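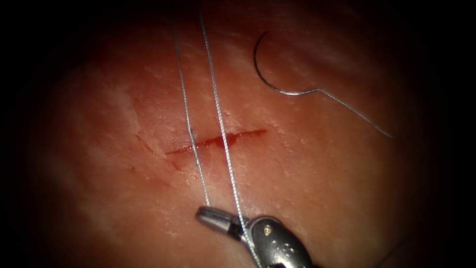
November 18, 2024 — I finally got my hands on the Zuvex suturing kit from Plostach, and I'm kind of smitten! It's an add-on for surgical robots (needle-driver settings, practice drills and a training license), and it's been on offer to teaching labs since August. I had 118 minutes at the console with Hervé Pons coaching me, and he was very patient.
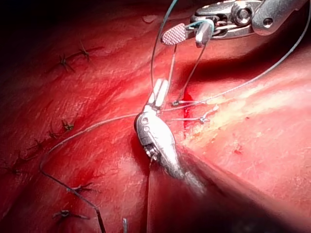

The part I liked best is the knot drill. You pick your speed, and the kit scales your hand movements by 2 or 5 — I stayed at 5 the whole time, which felt slow but kept my hands calm. Thread handling takes getting used to, and I did wish the foot pedal were less stiff. Plostach says a softer one is coming.
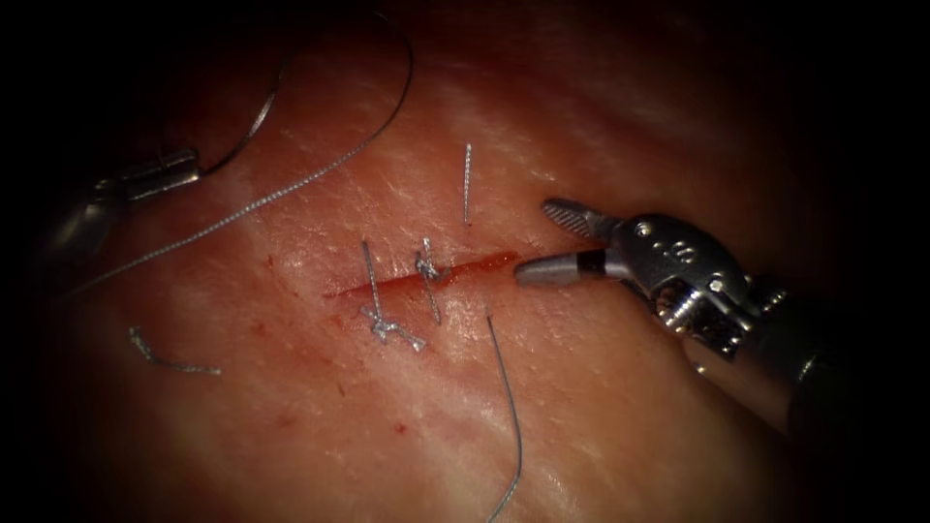

**Aubert Skills Lab, Robotics Training Team**

We've got the kit on loan for two more weeks, so come and try it! Celeste Loureiro is keeping the sign-up sheet, and slots run two hours each. She'd like to hear from people who used the older Edness package too (I never did), before we decide whether to buy.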